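Home | Syllabus | Handouts | Screening Room | Contact

Filed under: Television Studies, Week 1

Monday, August 24, 2026
By the course instructor, Livstead

HANDOUT 1: HOW A LONG-RUNNING HERO SHOW IS PUT TOGETHER

Welcome! We start with my favorite kind of television, the weekly costume hero series, and with one show in particular. Jerkenus ran for 764 episodes, and we will watch a good handful of them before October.

Terms for this week

Suit actor: the performer inside the costume. On Jerkenus the suit actor and the face actor were almost always two different people, and once you start spotting the handoff between them you won't be able to stop (I mean this as a good thing!).

Face actor: the performer we see out of costume. Usually young, often in a first screen role.

Bank footage: a sequence shot once and used again. The transformation in season one lasts 28 seconds and comes back nearly every week with the same music.

Arc writer: the person who plans the season. Other writers fill in single episodes and have to leave the big pieces where they found them.

Casting

The role of Siva is the one to study. The production office saw 879 people for it, and the part was rewritten after the choice was made. Compare the pilot script with the aired pilot. In the script Siva hardly talks. On screen Siva never shuts up, and the whole show gets faster and funnier around that voice. What a gift to an editor!

Abou Zeid is the harder part. The character enters late, has no transformation of any kind, and still carries most of the quiet scenes. Watch how long the camera waits before cutting away.

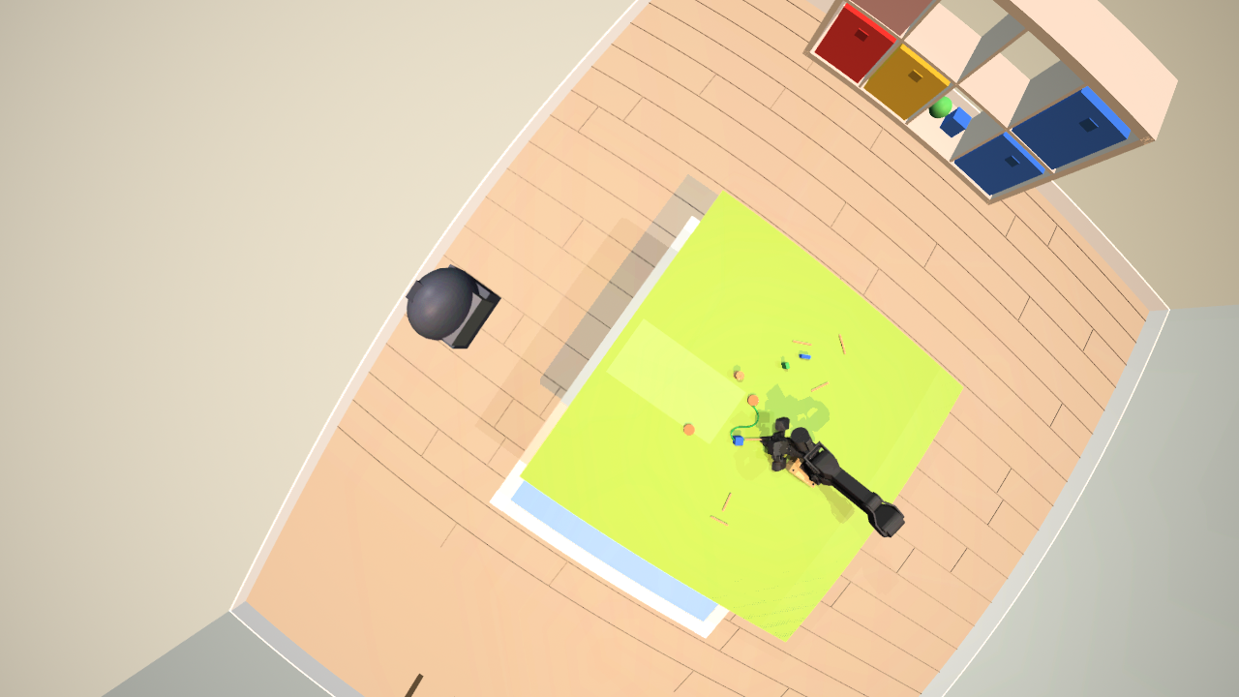
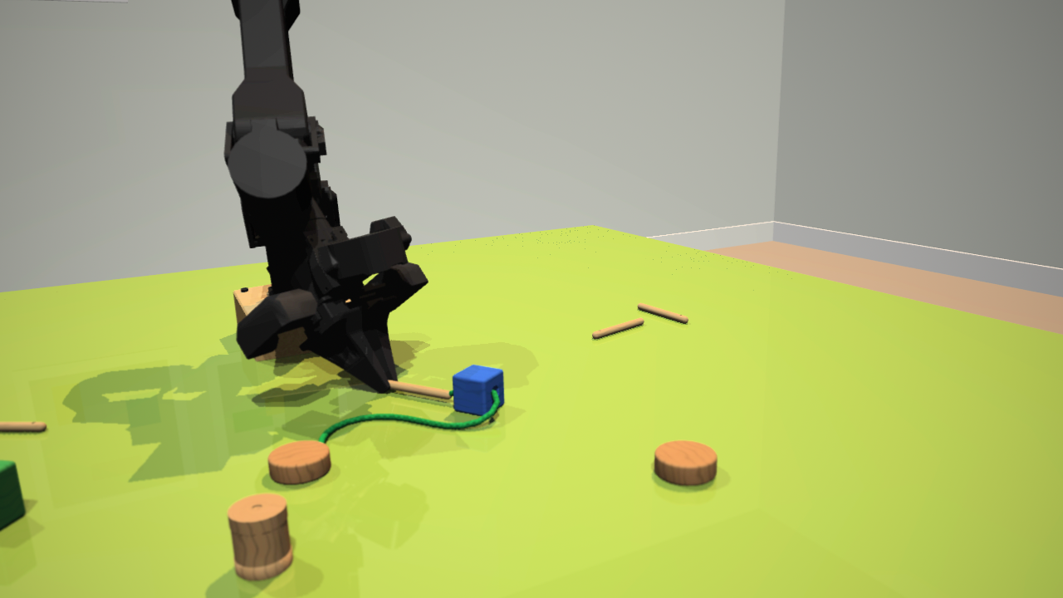 For next class

Watch episodes one and two back to back. Together they come to under 90 minutes if you skip the previews, but please don't skip the previews, they're wonderful. Write down each point where you think the suit actor takes over, and what gave it away: height, walk, the set of the shoulders, a cut on a loud sound.

Bring one page of notes. Handwritten is fine. We'll begin with the rooftop fight in episode two and go shot by shot for as long as the room will let me.

Previous | Next: Handout 2, Sound and Voice | Back to top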